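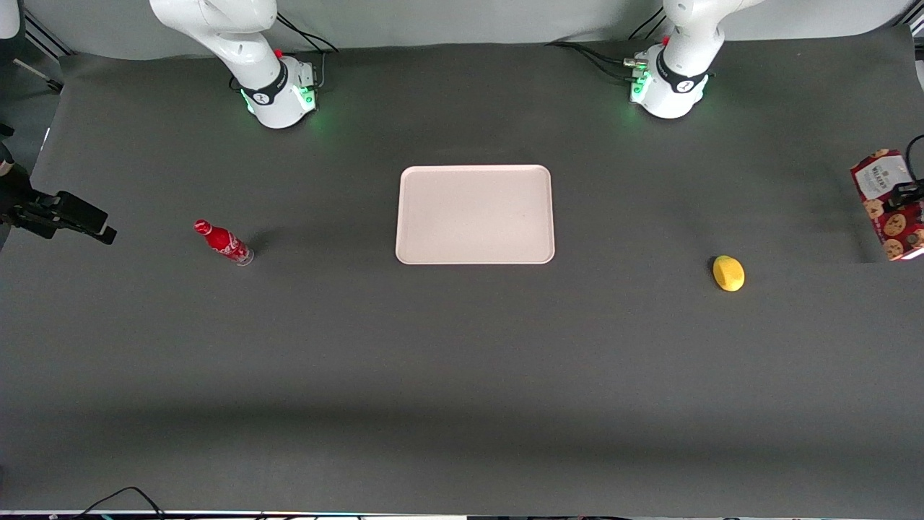
Kasance Public Library wrote to the list in January:

> We would be grateful for a ruling on map sheets lent flat. Our understanding was that any sheet larger than the standard folder would travel rolled, in a tube, and that the lending library would absorb the cost. Two of our recent requests came back marked "flat only", with a courier charge added on our side. Has the practice changed? If so, we would like to see it in writing before we accept further requests from patrons, as our budget for the year is already set.
>
> We would also like to know whether the Agarwal survey sheets are still considered part of the shared catalogue.

Thank you for raising both points. The following represents the position of the Lunov Regional Library Centre and may be relied upon by all participating libraries until the revised lending guide is issued.

**Flat and rolled sheets**

The practice has not changed for modern printed sheets. These continue to travel rolled, and the lending library continues to pay. A sheet may be designated "flat only" where it is backed with linen, where it carries hand colouring, or where an earlier repair crosses the line of the roll. The designation must appear in the catalogue record before the request is approved. If it does not, the borrowing library is not liable for the additional courier charge.

Having reviewed the two requests in question, we find that neither record carried the designation at the time of approval. The charges will be reversed on the next quarterly statement. Kasance need not submit a claim.

**The Agarwal survey sheets**

The Agarwal deposit comprises 984 sheets. Of these, 524 have full records and remain available through the shared catalogue in the ordinary way. The remainder are held at the Centre and may be consulted in the reading room by appointment, but they will not be lent until cataloguing is complete. Libraries receiving enquiries from patrons about an unlisted sheet are asked to forward the sheet number and the name of the township or district, where known. Reference copies can usually be supplied electronically without charge.

Several sheets in the deposit show parish boundaries that differ from those on the later printed series. Please do not "correct" the place names in local records to agree with the printed series. Both forms should be entered, with the form on the sheet given first.

**Loan periods and limits**

Map loans are issued for 5 weeks, including transit in both directions, and are limited to 5 sheets per request. One renewal may be granted if no other library has placed a hold. Renewals should be entered in Illumon and not sent to this list, where they are easily missed.

Libraries that have applied "flat only" charges to a borrower since the start of the fiscal year are asked to check the corresponding records and advise the Centre of any made in error. Replies may be sent to the lending desk.

Interlibrary Lending
Lunov Regional Library Centre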